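Home | Our Work | Reports | Get Involved | Contact

Rosinwood Textile Reuse Room
Progress report to the Imrie Fund, period ending July
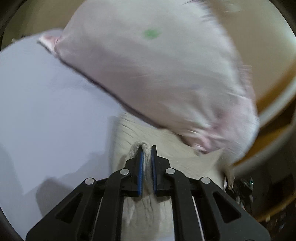 What happens to bedding that is too worn to give away?

It gets cut down. Sheets with sound cloth left in them become pillow covers and liners, the weaker parts go into the rag bins, and only what is left after that goes to the fiber recycler.

I'm really pleased to be writing this one. When the Imrie Fund agreed to back the bedding line last winter we had a sorting table, a borrowed cutter and a lot of bags stacked in the hallway. We now have a room that works, and people who like being in it!

Where we are against the plan

Our target for the period was 800 pieces of bedding sorted and sent on. We reached 769. Most of the gap comes from the stretch in spring when the Trelluvgate collection point was closed for roof repairs and the bags had to come over by car, a few at a time. Trelluvgate is open again and the bags are coming in at the old pace, so I expect to make up the difference early in the next period.

Nearly 60 percent of what we sorted went straight back out as usable bedding after washing. That's higher than I guessed in the application, and I'm glad to have been wrong.

Cloth

Plain cotton in white and cream is still the bulk of what we get. Old cream sheets are lovely to work with once they've softened, but they go at the edges first, and a frayed edge will keep on traveling if it's left alone. Leobardo Ledesma has changed how we deal with this. Ragged edges used to be trimmed at the end, after folding. Now they come off at the sorting table, before the wash, and the machines are staying much cleaner - we've had 2 blocked filters all period, and before the change it felt like one every other week.

Pillows

Pillows are the harder half of the job. They're bulky, they take ages to dry, and a mark on the case may or may not go through to the filling. Aileen Dizon wrote us a one-page guide: check the seams first, then any spots, then press the middle and see how it comes back. Pillows with a small mark and good seams get a fresh cover made from sheet cloth. Those with open seams are set aside for the animal shelter, which has taken every one we've offered.

I'd like to do more with covers. Rhona Mowat ran three evening sessions on sewing a simple envelope cover and they filled up both times we put the sign-up sheet out, so there is clearly room for a fourth and a fifth.

Spending

We are inside the budget. The drying racks cost less than quoted and, with your agreement by email, the difference went on a second pair of heavy shears and shelving for the finished covers. Kedir Tesfamariam has the receipts and will send them separately.

Still to do

The labels. We're using masking tape and a marker, and it falls off in the damp. We also need a better place for the rag bins, which are too close to the door.

Cameron MacAulay, Rosinwood

Related reports
- Winter report: setting up the sorting table
- Trelluvgate collection point: opening hours
- How to sew an envelope pillow cover
- What we can and can't take

Contact the reuse room | © Rosinwood Textile Reuse Room | Back to top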